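Home | News | Projects | Contact
Filed under: Home Solar & Storage

Juwita Latuheru has fitted batteries in houses all over Fedcombe, and she still gets excited when one switches over for the first time. "The lights don't even blink!" she told me. "People stand there waiting for something to happen, and it already has."

Her firm, Clurnisau, has now finished 45 home storage jobs, most of them in older houses with small roofs.
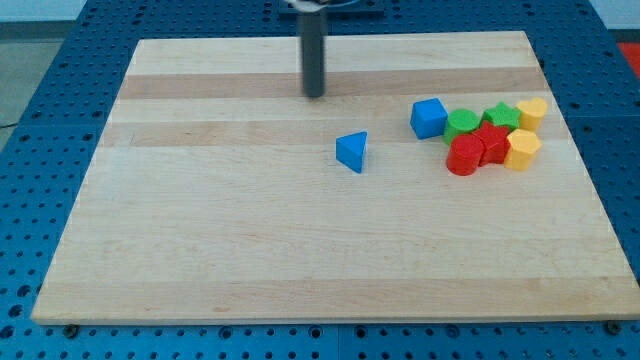 FEDCOMBE, 2018-12-20

Latuheru tells her customers to start with their evening bills -- not the roof. "I want to know when you cook and when you run the dryer," she said. "Then we can talk about size."

Ridwan Govindasamy had his battery put in last April and loves it. He checks the app over breakfast (his kids do too) and says it rarely drops below 70 percent before dinner. "We had a seven-hour outage and I made soup," he said, laughing. "I called my brother just to tell him."

Next up for Latuheru is a row of houses on Brander Street, where the neighbors want to sign up together. "I can't wait to get up there," she said. "Every roof on that street faces south."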